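Chapter 5
Holiday Rentals and Self-Catering Lodging

In this chapter you will study:
How a holiday rental differs from a hotel stay
Who the parties to a rental are and what each one owes
How the price of a stay is built up
What happens on arrival and departure

Key terms: changeover, inventory, security deposit, managing agent, occupancy limit, shoulder season

5.1 A house by the week

Liam Cheetham owns a small house in the coastal village of Tapley. He lives there in the winter and lets it to visitors from spring to fall. For the first two years he did everything himself. He answered the phone, took the bookings, washed the sheets, and met each party at the door. In the third year he signed a contract with a managing agent, Golito, which now handles bookings and cleaning in return for a share of the rent.

One week in August brings in $1,565 before any costs are taken out. The same house in the shoulder season, the weeks just before and just after the busy period, rents for much less and may stand vacant between bookings. The owner has to pay insurance and property tax in both cases. Most of the decisions covered in this chapter come back to that difference between income that changes by the week and costs that do not.

A hotel sells a room and a set of services together. The guest expects a front desk, daily cleaning, and often breakfast. A holiday rental sells the use of a whole dwelling for a fixed period, and services are few. Guests cook for themselves, take out their own trash, and may bring their own towels. The price per person is often lower for a family or a group, but more is left to the guest, and the written description of the property has to do some of the work that hotel staff would do in person.

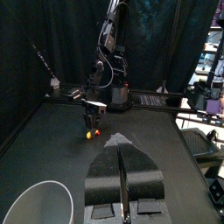 For that reason the listing is treated in this book as part of the contract. If it says the house sleeps five, the owner must provide five proper sleeping places, and the guests may not bring a sixth person without permission. This figure is called the occupancy limit. It affects insurance, fire safety, and in many places the local tax on overnight stays.

5.2 The parties

Three parties are involved in most rentals: the owner, the guest, and the agent. Their interests overlap but are not the same. The owner wants income and wants the property kept in good condition. The guest wants the house to match its listing. The agent is usually paid per booking and wants the calendar full.

Problems tend to come up at changeover, the few hours between one party leaving and the next arriving. Checkout at Tapley is at 10 a.m. and check-in is at 4 p.m. In that time the cleaner checks the house against the inventory, a written list of its contents, and reports anything broken or missing. If there is a loss, the agent may keep part of the security deposit. Golito returns the balance of the deposit within 12 days of departure. Under the same contract, a guest who cancels more than 30 days before arrival gets back all but the booking fee.

Section 5.3 takes up pricing. Before going on, read the rental agreement at the end of the chapter, between Maureen Whiteley, the owner of Tusinwood Cottage, and her guest, Howard Furnival. Mark each clause that deals with money, and note which party it protects. You will need these notes for the exercises in Section 5.6.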